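Castico Slow Feeder Net for Elephants and Other Large Herbivores
Code 413 – sold singly

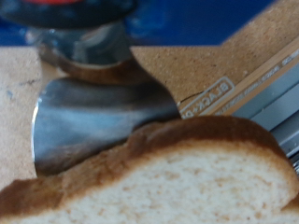

Homa Bakhtiari writes that her two older cows used to clear their morning hay before the barn was swept, and that with the Castico hung at trunk height they are still pulling at it at 11 a.m. She would like the drawcord longer, and we now supply a longer one on request.

The Castico is a heavy knotted net for sanctuaries, zoos and rescue centres. It holds hay, cut grass or leafy branches and lets them out a little at a time. Animals that came from camps or circuses often eat fast and then stand about, and a slow net gives them something to work at between walks.

The net is made from braided polyester rope with a steel ring at each of the 4 hanging points. Mesh openings are 90 mm as standard. A wider mesh is made to order for animals with a damaged trunk tip or for keepers who feed mostly branches. Please tell us the species and the number of animals when you order.

Size and price
Depth when full: 140 cm
Empty weight: 11 kg
Price: £279 including the standard drawcord
Spare drawcord, standard or long: ask for current price

Hanging
Hang the net from a beam or a fixed post that has been checked for the load. A full net of wet grass weighs far more than one of dry hay, and a bull will lean his whole weight on it. Do not hang it from a tree limb. Shackles are not included – most sites already have their own.

Care
Hose down and dry in the open air. Look over the knots and rings once a week and take the net out of use if any strand has worn to half its width. Single strands can be replaced at our workshop. Nets sent back for repair should be clean and fully dry.

Also used for
Rhino, giraffe (hung high, with the wider mesh) and heavy horses. It is not suitable for calves under two years, or for any horned or antlered animal that could catch its head in the mesh.

Delivery
Nets are made in batches and the next batch leaves us in July. For larger orders or overseas freight, contact Nisreen Azar at the Castico workshop.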